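Uma tarde de portas abertas na Hevari, onde o robô ainda mora no computador

Cheguei cedo demais, como sempre, e fiquei a beber um café de máquina no átrio da Hevari enquanto ligavam os projetores. O dia aberto era a 6 de setembro de 2022 e eu tinha-me inscrito em junho, meio por impulso, a pensar que ia ver braços metálicos a levantar caixas. Pois bem, o que me mostraram foi uma sala de estar. Desenhada, claro, tudo simulação, mas uma sala de estar com sofá e televisão!

A demonstração chama-se Clulby e corre em cima de um programa da casa, o Grandix. A ideia explica-se depressa: antes de deixarem um robô entrar numa casa a sério, põem-no a treinar em divisões feitas por computador, onde partir um copo não custa nada a ninguém. Têm 358 divisões prontas, disseram-nos, e a que vimos nesse dia leva o nome Kırmızıgül (rosa vermelha, em turco — não vi rosa nenhuma, mas o nome é bonito e passei a tarde a tentar pronunciá-lo).

Éramos muitos para tão poucas cadeiras, por isso fiquei de pé, encostada a uma coluna, e até gostei. Dali via bem o ecrã grande e também a cara das pessoas, que se inclinavam para a frente cada vez que um braço se aproximava da mesa. A sala do Clulby tem o seu quê de sonho mal dormido, com paredes que parecem tombar para dentro e um mostarda ao fundo que eu nunca teria coragem de pôr em casa. Mas ao fim de uns minutos já estava a torcer pela máquina como quem vê um sobrinho a aprender a andar de bicicleta.

Depois deixaram-nos experimentar. Cada visitante tinha 6 minutos com os comandos, um em cada mão, e a minha vez foi uma vergonha alegre. A profundidade engana imenso! Eu achava que a pinça estava em cima da mesa e faltava-lhe ainda um bom palmo. O rapaz atrás de mim, que não teria mais de doze anos, apanhou o jeito à primeira e devolveu os comandos com um ar de enfado que me fez rir.

À conversa, no fim, contaram-me que o Clulby já soma 696 sessões gravadas e que as mais aborrecidas são muitas vezes as mais úteis. Perguntei quando é que um robô destes me arruma a cozinha. Sorriram e ofereceram-me mais café.

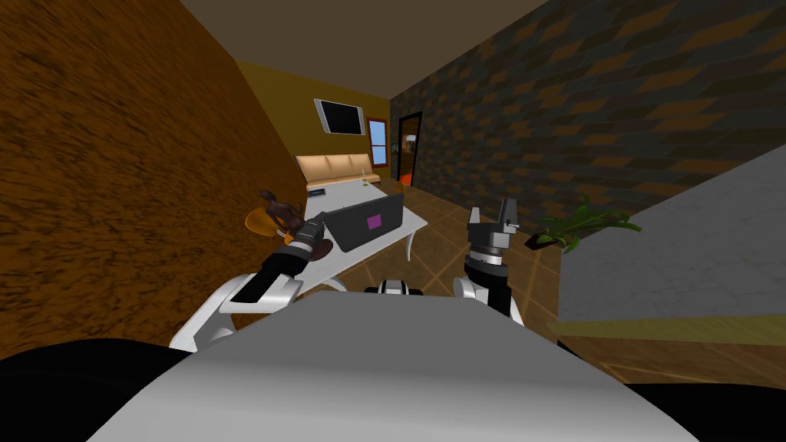
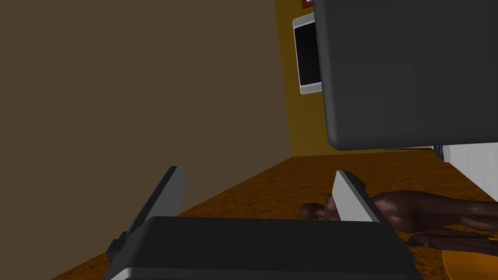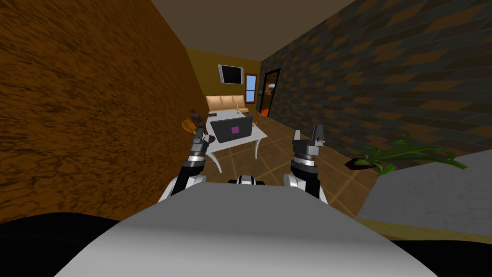
O Clulby em simulação, na divisão de parede mostarda do dia aberto da Hevari.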